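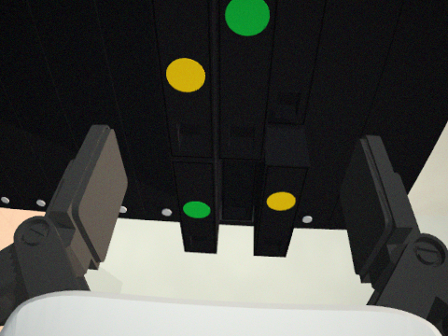 Wrist camera view in the rack cell simulation, with both gripper fingers open below the rack face.

How to Trace a Missed Contact at the Rack Face

This procedure applies to the simulated rack cell and to any task in which the arm must approach a colored marker on the front of the rack. It is intended for operators who have seen a run end with a contact fault and who must decide whether the fault lies in the rack model, the wrist camera, or the approach path. Operators should have read the cell startup page first.

The procedure was written after a series of faults in the Kornden build. In a batch of 600 approaches, 16 ended with the contact fault raised while the fingers were still short of their target. A further 11 reported success at the wrong marker. Both groups were reviewed by Brijesh Dixit and Rekha Kushwaha, who found a single cause: the rack had been re-exported in December with a new origin, and the camera offset had not been updated to match.

Before You Begin

Stop the batch. Do not clear the fault, as clearing it also discards the last joint positions. Save the run log and the final state under the run number. If the same path is scheduled for the physical cell, place a hold on it and inform the shift lead in writing. A path under hold may be replayed in simulation only.

Step 1. Reload the final state

Open the saved state and leave physics paused. Select the room camera and confirm that the rack, table and arm base have loaded. If any of the three is missing, the state file is incomplete and the run cannot be used for tracing.

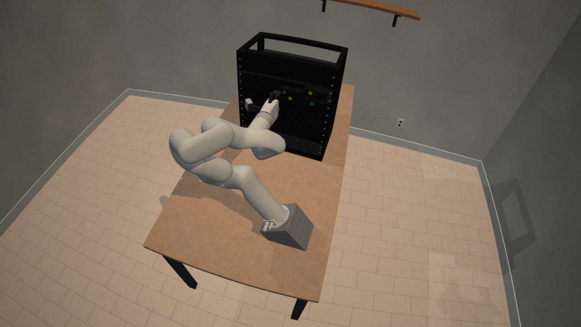 Bendberg, Apr 25, 2026

From the room camera, check the arm as a whole before looking at the fingers. The base should sit on its gray block at the front right of the table, and the wrist should stand directly in front of the cabinet. An elbow that hangs out past the table edge is acceptable in this cell, but it must be noted on the trace form. The Zevar planner sometimes returns this posture when a shorter path exists.

Step 2. Compare the markers

The markers come in two colors, green and yellow, and each color is used more than once. Color alone therefore does not identify a target. Read the marker name from the scene tree, then switch to the wrist camera and find the same marker by its position on the rack. Seen from below, the rack narrows toward the top, and a marker higher up may leave the view in part. Do not record a marker as absent until it has been checked from a second camera.

Step 3. Measure the gap

Switch to the side camera. Use the measuring tool to take the distance from each fingertip to the nearest rack surface, and enter both values on the form. A gap greater than 20 mm at the moment of the fault means that the contact was reported falsely. A smaller gap calls for the collision mesh check described in Step 4. 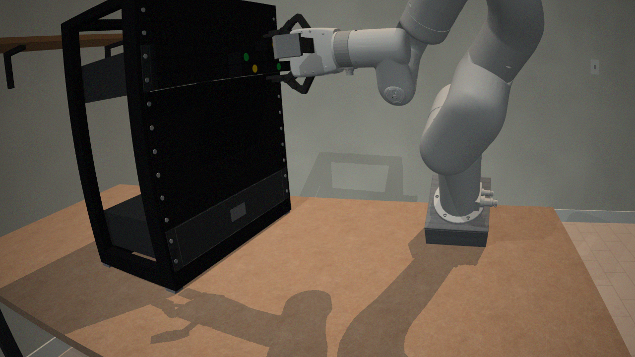 Side view of the arm and rack, with the fingers at the upper right edge of the front face.

Orbit the camera before accepting a reading. Shadows on the tabletop and wall can make the fingers look nearer to the rack than they are, and the front of the rack is too dark to judge by eye.

Step 4. Check the collision mesh

Turn on the mesh overlay. The mesh should follow the visible surface of the rack, including the frame posts. If it stands away from the surface - even on one side only - the rack must be exported again from the source file. Edits made directly in the scene are not permitted.

Step 5. Correct and replay

Update the camera offset, save it under a new version, and replay the failed approach from its original start. Then replay the full batch. Amancay Painemal maintains the offset table and must approve any new entry.

Releasing the Hold

A hold may be lifted when the full batch has completed with no false contact and the trace form has been signed by two operators. Forms are sent to Shanti Vishwakarma at the Bendberg office.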